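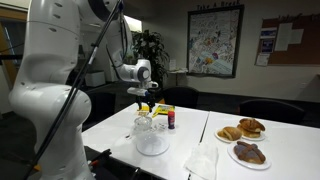
Biline break-table episodes: read me first

Hi! If you've landed on this page you probably want to know whether a robot arm can tidy up after morning tea yet. Short version: sort of, slowly, and keep it away from the icing. The longer version is what this data set is for, and I've tried to write the card I'd have wanted when I started.

What's in it

155 episodes of one arm doing small jobs on and beside a table with food on it. Picking up little packets, shifting plates of pastry, collecting scrunched napkins, putting things on a glass cake stand and taking them off again. Each episode is a single chore from a typed instruction ("put the yellow thing on the stand", that sort of wording) to either a finished job or me hitting stop. I left the failures in. Please don't filter them out and then tell me the success rate looks great!

Folders go like this:

prata - the main set, 60 episodes, one object moved per episode
oltach - 50 episodes with two or more objects, in whatever order the instruction asks for
the rest sit in a folder called leftovers, which is a mixed bag (odd instructions, food swapped halfway through, a few where I changed my mind about the goal)

Every episode has joint positions, gripper opening, the instruction text, an outcome label and a free-text note from me. The notes are uneven. Some are a paragraph, one just says "crumbs".

So can it do the chores?

Small firm things, yes, and it's a pleasure to watch. A little tub or a box standing by itself is easy going. Flat boxes lying near the back of the table are harder than they look - the fingers want to come straight down, and there isn't much to grab unless the box is turned the right way.

Croissants are a whole other story. Squeeze enough to lift one and you've made flakes, squeeze less and it slides back onto the plate. Stacked ones are worse again, as the policy can't seem to settle on which is the top one, and I have seven episodes in oltach where it went for both. Big round loaves with raised dough on top were a nice surprise: the strips give the fingers something to catch on. I still wouldn't serve the bread afterwards.

Clear glass is where I'd point anyone looking for a research problem. The depth readings on a glass stand are rubbish, full of holes and shiny spots, and the arm will sometimes aim for the table straight through it. If your grasping model is any good with transparent things, try it on the stand episodes and please tell me how you went.

Napkins are fine in a heap. Spread out flat, forget it. And tiny scraps of paper I gave up on altogether, so any you find in an episode are clutter and don't count against the outcome.

Would I have one in the kitchen at home? Not this year. A person clears a table in the time it takes the arm to think about the first plate. But I'd have said the same about the packets before February, when we moved to the new controller (Dukach 7, config in the repo), and those are now the boring part of my day.

Known problems

Lighting is dim in plenty of episodes and I didn't colour-correct anything. Outcome labels in leftovers were done in one long sitting, so treat them with some suspicion. The word "bun" in the instructions means at least three different baked goods depending on my mood. Sorry! I'll fix that one day.

Changes

3rd March - renamed the folders, fixed gripper values that were flipped in part of prata, added the notes field.

Licence is in the file next to this one. Use it for what you like, say where you got it, and open an issue if something won't load.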